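燻製・BBQ掲示板 > 肉の下ごしらえ

豚肩ロースの塊、塩は前日か直前か

投稿者:けむり番 2022/03/20
業務用の店で豚肩ロースの塊が安かったので2本買いました。1本は冷凍、もう1本を次の休みにプルドポークにします。スモーカーはGrasbyの縦型で、燃料は炭、チップはリンゴです。
いつもは焼く直前にラブを全部すり込むのですが、前の晩に塩だけしておけという話もよく見ます。皆さんはどうしていますか。ラブは砂糖多めの自家製です。

投稿者:sumibi49
前日派です。塩だけ先に振ってラップなしで冷蔵庫、朝になってから砂糖と香辛料。塊が厚いので直前だと中まで味が入りません。

投稿者:ハラミ太郎
直前で十分だと思います。プルドポークはどうせほぐしてから味を足すので、中まで塩が入っているかどうかはあまり関係ない。前日に塩をすると表面がハムっぽく締まるのが好きではないです。

投稿者:sumibi49
>ハラミ太郎さん
ハムっぽくなるのは塩の量が多いか、置きすぎでは。うちは一晩で、肉の重さの1%までにしています。それで締まったと感じたことはないです。

投稿者:ハラミ太郎
1%なら確かに少ないですね。私が失敗したときは計らずに振って、丸一日以上置いていました。ただ、ほぐした後に塩をする手間は変わらないので、やっぱり直前でいいかなと。

投稿者:turuturu
横からすみません。Plimcombeの粉末ラブを使っている人は注意してください。最初から塩がかなり入っているので、前日に塩をして当日ラブもかけるとしょっぱいです。去年の9月にやりました。肉汁を煮詰めたソースまで塩辛くなって、結局キャベツを大量に混ぜて食べました。

投稿者:けむり番
ありがとうございます。ラブは自家製なので塩だけ抜いておけます。脂の面は上と下、どちらにしていますか。

投稿者:sumibi49
縦型なら下です。熱が下から来るので脂を盾にします。

投稿者:ハラミ太郎
ここは同意。水皿を入れるなら上でもそんなに変わりません。

投稿者:北の煙突
アルミホイルで包むかどうかのほうが仕上がりに影響しますよ。うちのTurksideは温度が安定しないので、内部温度が70度あたりで止まったら包みます。包まないと夕飯に間に合いません。外側のカリッとしたところは減ります。

投稿者:ハラミ太郎
包むと蒸し豚になるので私は包まない派。時間が読めないなら早く始めればいいだけです。

投稿者:北の煙突
朝4時から火の番をする元気がないんですよ。包んで93度まで上げて、クーラーボックスで1時間休ませれば家族は文句を言いません。

投稿者:turuturu
包むならホイルよりブッチャーペーパーはどうですか。多少は湿気が逃げるので、表面がべちゃっとしにくいです。値段は高め。

投稿者:けむり番
過去ログを見たら、この板だけで肩ロースの書き込みが1,072件ありました。包む、包まないは昔からもめているんですね。
今回は前日に塩を1%、脂は下、70度を超えて動かなくなったらホイル、の順でやってみます。直前のやり方は冷凍した2本目で試して比べます。温度計は刺しっぱなしのものが1本あるので、庫内用をもう1本買うつもりです。

投稿者:sumibi49
庫内用は網の高さで測ってください。蓋についている温度計とは、うちだと17度違いました。

投稿者:けむり番
そんなに違うんですか。蓋の温度計しか見ていませんでした。網に留めるクリップ付きを探します。焼けたらこのスレに時間と温度を書きます。
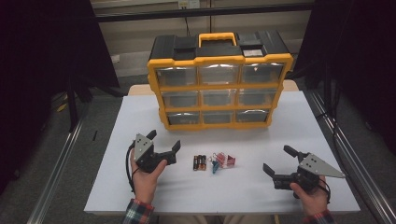
書くときは包んだ時刻も入れるようにします。チップを足した回数も毎回忘れるので、今度はその場でメモします。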